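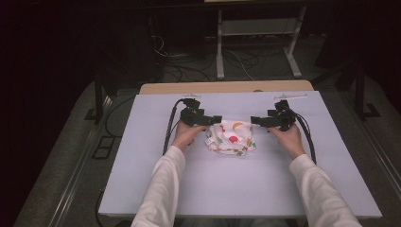
*Figure 1. The fruit-print cloth, crumpled on the white board.*

## 3. Folding small clothes

Our group (Mateja Ristić, Kaan Sönmez and me, Todor Kolev) studied how small clothes can be folded so that they stay flat in a drawer. The report was written in April 2023 for the course of Mr Mucano's replacement, Idrisa Makokha.

The garments came from the second-hand shop Mujić. We had a budget of 2000 dinars and we spent 700. Kaan wanted to buy also towels, but we decided against it, as towels are too easy.

Printed cotton was more difficult than we expected. It is thin and it keeps every wrinkle, and with many colours one does not see at once where the fold line is.

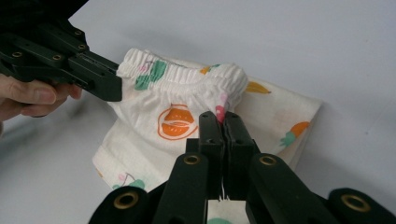 The elastic waistband is the main problem. It pulls the fabric together in small pleats, so the top is always narrower than the rest. If we fold first the sides, the waistband curls up again. Mateja proposed to flatten the waistband before any other step, and we kept this order in all later trials.

### 3.1 Still to do

- repeat with thicker fabric
- measure the height of the folded pile
- ask Idrisa if the drawer test can wait until May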